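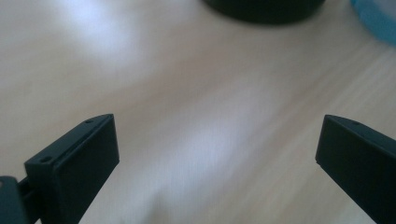
Light wood tabletop.

About > Who We Are

Aitken Court Books publishes instruction books for coaches and players of team sports. We started with a single volleyball drill manual, printed for the high school league in Clorance, and volleyball is still the largest part of our list. Softball and field hockey make up most of the rest.

Our office is on the second floor of the old Dranotura building in Wokell. Editing, page layout and diagrams are all done in house. Printing is done by an outside shop, usually in runs of 600 copies, and we reprint when a title sells through.

Every drill in our books is tried by a working team before it goes to layout. Coaches send back notes on timing, court space and how many players it takes, and we change the diagrams to match. The volleyball series now covers 678 drills, sorted by age group and skill.

We bring out 2 new titles a year, one in March and one in August, ahead of the school seasons. Schools and clubs ordering 20 or more copies of one title get the team price. Spiral binding is available on all drill manuals.

Manuscript proposals are read in January. Send an outline and one finished chapter by mail to the Wokell office.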